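Grastura Picnic Tableware — Your Questions

Which pieces can I borrow?
Plates, bowls and cups, all plastic and all stackable! We keep 222 pieces on the shelves in Jatirthorpe, and you're welcome to mix colors as much as you like. Pink cups with blue plates look wonderful together.

How do I stack everything for the return trip?
Plates with plates, bowls with bowls, cups inside cups. Keep cup stacks to 4 or fewer — taller ones lean in the crate and then get stuck, and prying them apart is no fun at all.

My cups won't come apart. Help!
Stand the outer cup in warm water for a minute and put a little cold water in the inner one. Then twist gently (don't pull straight up). It works nearly every time, and it's oddly satisfying!

Can I put a hot dish on the plates?
Warm food is fine. Please keep them away from ovens, grills and candles.

What should I put on the table?
We love brown paper! It comes in big sheets, it catches the crumbs, kids can draw on it, and pale blue plates look so fresh against it. Ask at the Soder Street desk and we'll cut a piece to fit your table.

Do I need to wash things before I bring them back?
A rinse and a quick wipe, please. We do the proper wash here.

What if I lose a bowl?
It happens. Tell us which color and we'll look for a match — we'd much rather know than find the gap ourselves.

When can I pick up?
Any afternoon after 2:00. October fills up fast, so book early.

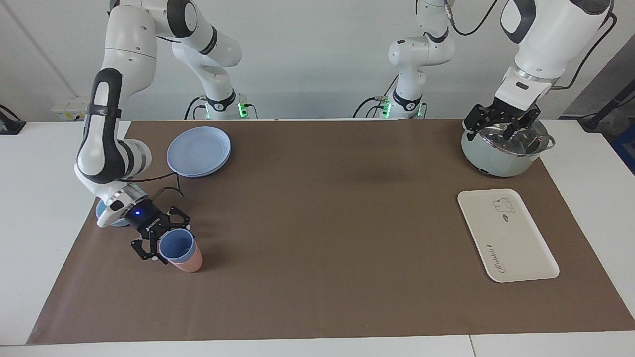
Baldur Overgaard: The warm water trick saved two of my cups last night, thank you! I'd add that a dry paper napkin between plates keeps them from getting scratched on a bumpy drive.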